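3.2 Probenlagerung und Rücklaufquote

Die Wasserproben aus Okville wurden im November gezogen, an insgesamt 39 Hausanschlüssen, jeweils morgens vor der ersten Entnahme. Stagnationszeit laut Fragebogen der Haushalte, nicht unabhängig geprüft. Vergleichsgebiet war Howells, gleiche Rohrgeneration, anderes Wasserwerk. Dort etwas schlechtere Beteiligung, dazu unten mehr.

Insgesamt gingen 232 Röhrchen ein. Davon 62 ohne lesbares Etikett oder mit widersprüchlicher Angabe zur Uhrzeit; diese wurden für die Zeitreihe verworfen, für die reine Bleibestimmung aber behalten. Das erklärt die abweichenden Fallzahlen zwischen den Tabellen. Etiketten mit Filzstift, im Kühlschrank verwischt. Für die Folgekampagne sind vorgedruckte Aufkleber vorgesehen.

Die Aufbewahrung bis zur Messung erfolgte stehend, angesäuert, dunkel. Als Ablage dienten schwarze Gestelle und flache Drahtkörbe, je nach Gefäßgröße. Ein Einfluss des Gestelltyps auf die Messwerte wurde nicht untersucht und ist nach unserer Einschätzung auch nicht zu erwarten.

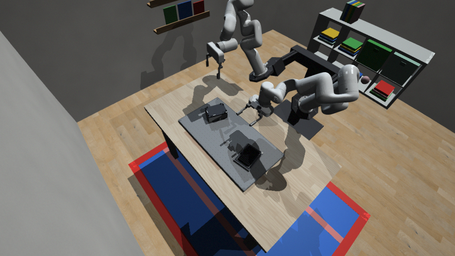
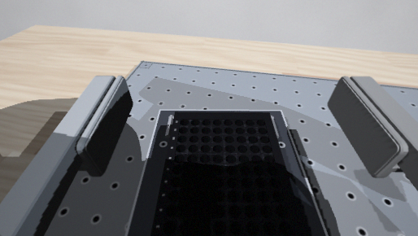 Abb. 4: Ablagen auf gelochter Platte, Simulation. Oben Drahtkorb und kleine schwarze Box, unten schwarzes Gestell.

Zur Beteiligung in Howells. Angeschrieben wurden dort ebenso viele Haushalte wie in Okville, der Rücklauf blieb aber deutlich dahinter. Zwei mögliche Gründe: Die Anschreiben gingen in die Ferienwoche, und das Wasserwerk hatte kurz zuvor eine eigene Befragung verschickt. Eine Nacherhebung war im Projekt Stimik nicht finanziert. Wir haben daher gewichtet, nach Baujahr und Leitungslänge, nicht nach Haushaltsgröße (Angaben zu lückenhaft).

Die Gewichtung verschiebt den Median in Howells leicht nach oben, die Rangfolge der Straßenzüge bleibt gleich. Ohne Gewichtung wären zwei Straßen unter die Bestimmungsgrenze gefallen, was bei der Zahl der Proben pro Straße aber wenig heisst.

Baujahre stammen aus dem Leitungskataster Clukano. Das Kataster ist für Gebäude vor dem Krieg lückenhaft, teils stehen dort nur Jahrzehnte. In solchen Fällen wurde die Mitte des Jahrzehnts eingesetzt. Für Anschlüsse nach 2000 liegen durchgehend genaue Werte vor, die sind für die Fragestelung allerdings kaum relevant, Blei wurde da nicht mehr verbaut. Stand des Katasterauszugs: 29.08.2019. Spätere Sanierungen sind nicht enthalten.

Offen bleibt der Umgang mit teilsanierten Leitungen. Einige Haushalte gaben an, die Steigleitung sei erneuert, der Hausanschluss nicht, oder umgekehrt. Diese Fälle laufen in der Auswertung als unsaniert. Konservativ, ja, aber einheitlich. Eine getrennte Rechnung ohne Teilsanierungen findet sich im Anhang, Unterschiede dort gering.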